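Flallstead Plaza – outdoor areas walkround

Last updated: May

Scope: open paving, joints, wide steps on the left-hand side, approach to the main building. Route starts at the Setberg end and finishes at the tree line. Anything marked C needs a repair order.

1. Paving surface – B
Large slabs with faint stains and darker patches across several of them. Stains are cosmetic. Any lip over 19 mm between neighbouring slabs is to be marked with paint and reported the same morning.

2. Long joint towards the main building – B
Check the full run on foot, including where the short joint crosses it. Rake out grit before judging the filler. Budget for refilling this year is 3,000, which has to cover the angled joints as well.
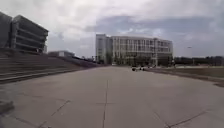
Ildikó Lakatos: Please don't pass the joints on a quick look. Last year we signed them off and had to refill a stretch by the crossing two months later. Push a blade in every few paces and write down where it goes in easily.

Agreed, blade test added to the method for item 2. Readings go on the back of the sheet with the slab number.

3. Steps – C
Walk each flight up and down. Shallow treads are easy to misjudge in low light, so the edges need contrast strip. Kirui have quoted for 154 metres of it. Order not yet placed. Until it is, keep the evening lighting on to 11 pm.

4. Clear width – A
Keep the route between the steps and the open paving free of bins, bikes and deliveries. Event barriers to be stored off the plaza when not in use. The agreed limit for events is 600 people, and Moveo have this in their hire terms.

5. Joints on the right-hand side – B
The diagonal joint runs out towards the near right corner. Same test as item 2. Weeds to be pulled by hand – no spraying near the trees.

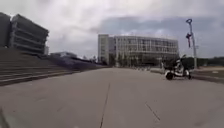
6. Trees and building frontage – B
Look for roots lifting the paving along the base of the building. Low branches to be cut back to head height. Leaf litter to be swept before the next visit.

7. Drainage – not checked
To be done after heavy rain. Note any standing water at the foot of the steps.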